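Storing Bottled Drinks and Syrups in a Small Office Room

This guide covers the handling of plastic bottles with dark liquid contents (cola, iced tea concentrate, coffee syrup) in a room that has one desk, one refrigerator and no pantry. It applies to screw-cap bottles. Crown-cap glass and cartons are covered on a separate page.

What you need

A cleared stretch of tabletop
A refrigerator with door shelves deep enough for the bottles you buy
Two lint-free cloths, one damp and one dry
A roll of removable labels and a marker
A tray or shallow bin for the bottom shelf

1. Clear the staging surface

Pick a flat surface near the refrigerator and use it for nothing else while you work. A smooth white top suits the job well because drips of brown liquid show up on it immediately. Wipe it with the damp cloth, then the dry one. Old gray marks left by equipment often need a second pass with a drop of dish soap.

Move cables away from the walking line between the table and the refrigerator door. If a cable has to cross the floor, lay it flat and know where it is before you carry anything.

2. Check each bottle

Hold the bottle upright with one hand around the body and the other over the shoulder. Turn the cap clockwise until it stops. Do not squeeze the lower part while doing this – a thin-walled bottle flexes, and a loose cap will leak under pressure.

Look at the neck and the underside. Dried residue below the cap usually means the thread is dirty. Remove the cap, wipe the thread and the inside of the cap, and close it again. If the bottle still leaks when tilted over a sink, pour the contents into a clean container and recycle the bottle.

3. Label before chilling

Labels stick poorly to a cold bottle with condensation on it. Apply them at room temperature, on a smooth part of the wall. Ribbed sections let the edges lift within a few days. Write the opening month and the contents. "July / tea conc." is enough.

If you keep several brown liquids, mark the cap as well. Satti syrup and Budiren tea concentrate are close to the same color in the bottle, and from above the cap is all you can see. 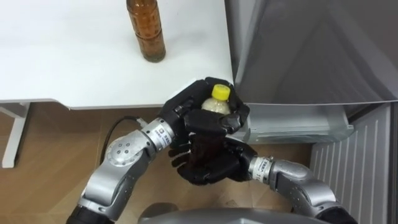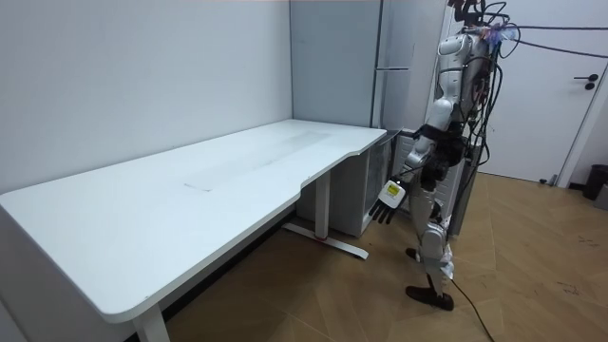

Filed under: Small Spaces / Drinks Storage

4. Load the refrigerator

Place opened bottles in the door and unopened ones on the bottom shelf, in the tray. Keep every bottle upright. A bottle lying on its side puts the liquid against the cap seal, and syrup that dries there will glue the cap in place.

Tall bottles go at the hinge end of the door shelf. They swing through a shorter arc at that end and are less likely to tip when the door is pulled open quickly. On the Ulley door rack the retaining bar has 3 height settings. Use the middle one for most screw-cap bottles. If the bar sits below the widest part of the bottle, move it up one setting.

Leave a finger's width between bottles and the back wall. Contact with the wall can partly freeze a thin drink and will also block the air channel on many models.

5. Set the order of use

Put the older bottle in front. When a new one is opened, move it behind the one already in use. This takes a few seconds and prevents the usual result of two half-full bottles of the same thing.

Check the date on the label against the instructions on the bottle. Where the two disagree, follow the bottle.

6. Clean up

Wipe the table again, including the underside of the front edge, where drips collect on rounded or curved desks. On a wood or wood-look floor, take up spills at once and dry along the plank seams. Sugar left in a seam attracts dirt and darkens.

Rinse the damp cloth in warm water before it dries. Syrup sets hard in the weave.

Troubleshooting

Cap will not turn: run warm water over it for up to a minute, dry it, and try again with a rubber glove. Do not use pliers on a plastic cap.

Bottle has bulged: a sealed sweet drink that has swollen may be fermenting. Do not taste it. Open it slowly over a sink, with the cap pointed away from your face, and discard the contents.

Sediment at the bottom: normal in some tea concentrates. Turn the closed bottle over gently two times before pouring. Shaking adds foam and makes the level hard to read.

Sticky ring on the shelf: lay a warm damp cloth over it for a few minutes, then wipe. Scrapers mark the plastic.

Parts mentioned

Ulley door rack, short version
Lokow removable labels, item 1473, matte white

The glossy Lokow labels take marker ink badly and smear when the bottle sweats – use the matte ones.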